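4.2 Swapping the fingers

I'll admit I went into this part of the study with a favorite. The Mirkel fingers are narrow and pointed, and I figured they'd slide under anything flat. The Vurdale pads are wider and softer, and Morag Cairns had been rooting for them since December. So we ran both on the same arm, with the same controller gains and the same wrist camera, and changed only what was bolted to the end.

Each pair got 184 grasp attempts spread over 7 objects. Dishes were easy for both. Packets were where the fun started - they're thin and they're slick, and from the wrist view a finger can hide the very end you want to grab (Figure 3).

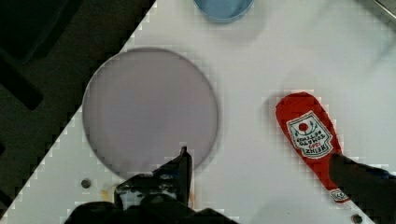
Figure 3. Wrist camera view with the plate, the bowl and the ketchup packet on the table. One dark finger is over the narrow end of the packet.

4.3 What went wrong with the packets

Out of 30 packet attempts per pair, the Mirkel fingers missed 19 and the Vurdale pads missed 7. So Morag was right, and she has been very nice about it! Most of my misses were the tip landing short and pushing the packet along the table. Aiguo Fu thinks a slower final approach would fix a lot of that, and I'm inclined to agree, but we kept the speed fixed to keep the comparison fair. We come back to approach speed in Section 5.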